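Litiris hand-held gripper kit, reviewed after a month of desk work
2 Jul 2026 – by Ida Rathjen
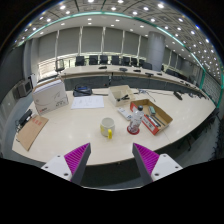
Ulla Keskinen wrote to me, before I had even finished my notes, that she would take ribbed fingers over flat pads any day for mugs and bottles, and that I should please say something about the handle because hers made her wrist ache after an hour. So, Ulla, the handle first! I found it comfortable enough for a morning, though I did start resting my elbow on the desk by lunchtime, and a slightly fatter grip would be very welcome.

The fingers are what I liked best. They are magenta ribbed wedges on white mounting plates, with a dark gray strip on the inner face, and they have a nice bit of give when you close them on something round. My everyday objects were a mug with a yellow handle and a clear bottle with a black cap, and I never felt I was about to crush either one. Pens are harder. Lying in a shallow box they like to roll away from you, and I had to learn to come in at a lower angle.

I recorded 264 short demonstrations, and 4 of them wouldn't open afterward – I blame my card reader for that. The wide camera view takes in most of a big room, so you do get plenty of chairs and ceiling lights along with your desk.

The kit cost me 1129 dollars from Albers, and Jimlow wanted 1737 for theirs with a carrying case I didn't need. Spare fingers are sold in pairs only, which is a little annoying if you wear out the left one first, as I seem to be doing. I've ordered a set anyway.

Contact: Lurkelbridge Reviews | © Lurkelbridge | Back to top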